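보도 위의 얼룩 하나 때문에 두 달을 썼다고요?

시뮬레이션으로 배달 로봇을 가르치는 학생 동아리가 있다는 얘기를 듣고 제가 제일 먼저 한 생각은 '게임 하는 거 아냐?'였습니다. 죄송합니다. 저는 로봇은 하나도 모르고 학교 소식지에 인터뷰만 쓰는 사람이라서요. 그런데 동아리방에 들어가서 세 시간을 앉아 있다 나왔고, 나올 때는 보도블록 턱만 봐도 '저건 몇 센티지?' 하는 사람이 되어 있었어요.

동아리 이름은 플로르카노(Florkano)예요. 무슨 뜻이냐고 물었더니 아무 뜻 없답니다. 처음 모인 날 칠판에 아무 글자나 적고 투표했대요. 지금 주축은 두 사람, 나아 아체암퐁(Naa Acheampong)과 인옌링(Yanling Yin)입니다. 나아는 주행 쪽 코드를 쓰고, 옌링은 가상 거리와 시험 코스를 맡고 있어요. 둘 다 말이 엄청 빨라서 녹음 푸는 데 애먹었습니다!

두 사람이 준비하는 건 12월에 열리는 브리무스(Brimus)라는 학생 대회예요. 바퀴 달린 작은 로봇이 도심 보도를 따라가서 지정된 지점에 멈추면 되는데, 예선은 전부 시뮬레이션으로 치릅니다. 본선에 가야 진짜 로봇을 굴릴 수 있고요.

"사람들이 제일 실망하는 지점이 거기예요." 나아가 웃으면서 말했어요. "신입생들이 로봇 만지러 왔다가 모니터만 보고 가거든요. 근데 저는 오히려 좋았어요. 넘어져도 수리비가 안 나오잖아요."

수리비 얘기가 나오자 옌링이 바로 끼어들었습니다. 작년에 만든 실물 로봇 '유수프(Yusuf)'가 계단에서 굴러서 바퀴 축이 휘었다는 거예요. 지금 유수프는 캐비닛 위에 얌전히 앉아 있는데, 다들 지나가면서 한 번씩 쓰다듬고 갑니다. 저도 했어요.

길은 누가 까는 걸까

가상 거리의 이름은 부딜홀름(Vudilholm)입니다. 지도에는 없는 도시예요. 옌링이 블록 단위로 길을 이어 붙이고, 그 위에서 로봇이 주행 연습을 합니다. 제가 간 날까지 쌓인 주행 기록이 1,045회였어요. 그중에 끝까지 간 게 얼마나 되냐고 물었더니 두 사람이 동시에 딴 데를 보더라고요.

"길을 깨끗하게 만들면 로봇이 바보가 돼요." 옌링의 말입니다. "처음에는 제가 바닥을 한 가지 회색으로 쫙 깔았거든요. 엄청 잘 달렸어요. 그래서 신나가지고 바닥에 얼룩을 하나 넣었더니 그 앞에서 딱 서버리는 거예요. 구멍인 줄 안 거죠."

그게 제목의 그 얼룩입니다. 크림색으로 매끈하게 번진 자국인데, 사람 눈에는 그냥 지나갈 만한 자국이지만 로봇한테는 색이 갑자기 바뀌는 구간이니까요. 그늘도 마찬가지예요. 건물 밑동을 따라 푸르스름한 그늘이 지면, 초기 버전은 그 경계를 턱으로 읽고 자꾸 햇빛 쪽으로만 붙어 다녔답니다. 그러다 차도로 내려간 적도 많고요. (가상의 차도라 천만다행이죠!)

그래서 둘은 얼룩과 그늘을 조금씩 바꾼 바닥 200가지를 만들어 돌렸습니다. 이걸 다 손으로 한 건 아니고, 나아가 짠 스크립트가 밤새 바꿔 끼워 줬다고 해요. 아침에 와서 결과표를 보는 게 하루 중 제일 떨리는 시간이라나요.

제가 "그럼 건물은요? 저렇게까지 공들일 필요가 있어요?" 하고 물었더니, 옌링이 살짝 발끈했어요. "유리창이 얼마나 무서운데요. 1층 창에 세로로 희끄무레한 줄이 비치면 로봇은 그게 기둥인지 반사인지 몰라요. 사람도 가끔 유리문에 부딪히잖아요." 할 말이 없었습니다. 저 지난달에 부딪혔거든요.

요즘 제일 골치 아픈 곳은 모퉁이라고 합니다. 연한 색 연석이 둥글게 휘면서 차도 쪽으로 벌어지는 자리인데, 보도도 회색이고 차도도 회색이라 밝은 날에는 둘의 경계가 헷갈린대요. 게다가 건너편으로 가려면 연석을 따라가다 말고 줄무늬 횡단보도 쪽으로 마음을 바꿔 먹어야 하니까요. "로봇한테 '지금까지 따라온 걸 그만 따라가라'고 가르치는 게 진짜 어려워요." 나아는 이 말을 하면서 책상에 이마를 댔습니다.
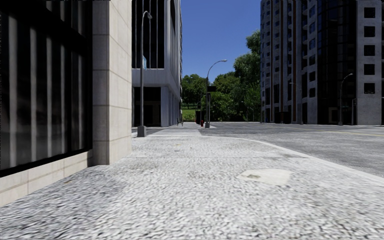 신입생도 할 수 있나요

제가 꼭 물어봐 달라고 부탁받은 질문이에요. 답부터 적자면, 할 수 있답니다. 지금 부원 중에도 들어올 때 코딩을 해 본 적 없는 사람이 여럿이에요. 첫 달에는 게임 패드로 로봇을 직접 몰면서 길을 익히고, 그다음에 로봇이 혼자 달린 영상을 보면서 어디서 왜 멈췄는지 메모를 답니다. 말은 쉬운데, 옌링이 보여 준 메모장에는 '소화전 보고 멈춤?' '가로등 받침대 너무 사랑함' 같은 게 잔뜩 적혀 있었어요.

"저는 그 메모가 코드보다 중요하다고 생각해요." 나아가 말했어요. "점수만 보면 70점인데, 메모를 읽으면 왜 70점인지가 보여요. 같은 가로등 밑에서 매번 망설인다든지."

돈 얘기도 안 할 수 없죠. 컴퓨터는 학과 실습실 걸 밤에 빌려 쓰고, 회비는 한 번 모일 때 3,000원입니다. 그 돈은 대부분 과자가 된대요. 제 앞에도 감자칩이 한 봉지 놓였으니 증인 설 수 있습니다.

본선에 가면 유수프를 고쳐서 데려갈 거냐고 마지막으로 물었어요. 둘의 의견이 갈렸습니다. 옌링은 새로 만들자는 쪽, 나아는 바퀴 축만 갈면 된다는 쪽. 제가 가방을 챙기는 동안에도 둘은 계속 그 얘기를 하고 있었고, 문을 닫을 때 옌링이 "그럼 축 값은 네가 알아봐!" 하고 외치는 소리까지 들었습니다.

플로르카노에 관심 있는 분은 저녁 7시 이후에 동아리방 문을 두드리면 됩니다. 대답이 없으면 헤드폰을 쓰고 있는 거니까 그냥 들어가세요.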